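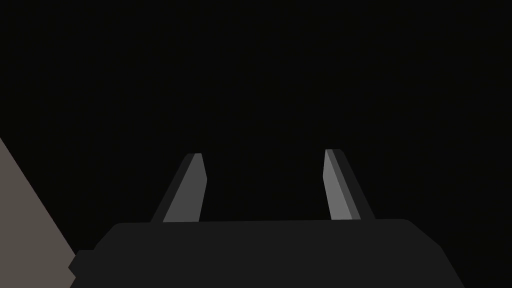 Seasonal Baker's Assistant (night shift), Fabbri Bakery, Skusen

Fabbri is a small bakery in the old part of Skusen. We make sourdough, rye bread and sweet buns for our own shop and for the cafes on the Praler side of the river. From September we need one more person in the night team.

What you will do

You start at 9 in the evening and you finish when the last trays are out, usually before five. The first hours are for weighing and mixing. After this comes shaping, and this is the part where we need the most help. On a normal night we make 500 buns, and before holidays it is more. You will also feed the rye starter, clean the mixers and pack the orders for the morning driver.

The flour comes in sacks of 20 kilos. Please think about your back before you apply. We have a cart for the sacks, but there are two steps between the store room and the bakery, and the cart does not like them.

Who we look for

You do not need a diploma. If you have worked in a kitchen or a bakery before, write to us where and for how long. If you have not, write what you bake at home and what went wrong the last time. We can teach shaping in a few weeks to a person who is patient.

You should be able to read a recipe in English. In the team we speak three languages and a half, so nobody will correct your grammar.

You must be awake at night for real. Some people love it and some people find out after one week that they can not sleep in the day. For this reason we ask every candidate to come for two paid trial nights before we sign anything.

What we offer

A contract for 9 months, with a good chance to stay after. Four nights per week, the same nights every week. Night pay is added according to the law. Bread to take home, also on the days when you are not working. A warm meal at one o'clock — we cook in turns, and you will have your turn too.

We can not offer housing. The first bus from Skusen to Kitau leaves shortly after five, and most of the team takes it. For bicycles there is a locked place in the yard.

How to apply

Send us a short letter, one page is enough, and tell us from which day you can start. A photo is not necessary. You can also leave the letter in the shop, at the counter, any morning until the end of August. We answer to everybody, but in summer it can take up to 16 days.

Please do not call the bakery at night. We have dough on our hands.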